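Washing delicates without wrecking them — part 6: bag it up

Last updated: 4 July 2025
3 min read

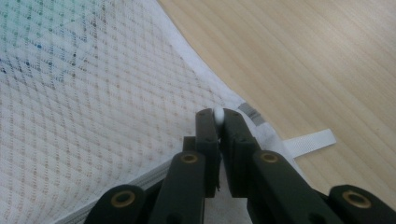
The white mesh bag and its little zip pull.

I ruined two good jumpers before I started bagging things, so please learn from me! This part covers filling the bag and picking the cycle.

1. Sort by colour first. A bag won't stop dye running, it only stops things tangling.
2. Do up every hook and button, then turn knits inside out.
3. Put in one jumper, or a few small bits. You want it half full at most (I know, I always want to squeeze in one more sock).
4. Zip it right to the end. If your bag has a little elastic loop, tuck the pull under it.
5. Add a couple of towels of a similar colour, so the drum isn't lopsided when it spins.
6. Choose the wool or hand-wash cycle at 30 degrees, with a low spin. On my old Fevon that's the setting marked with a tub and a hand.

Note: go easy on the liquid. Half a cap does me — any more and it stays in the wool.

Caution: no bags in the tumble dryer unless the label says so. Fumiko Hosoda wrote in to say hers melted along one seam.

When it's finished, take everything out straight away and dry knits flat on a towel. Drying racks are in part 7, along with my long moan about pegs.

583 shares | 6 comments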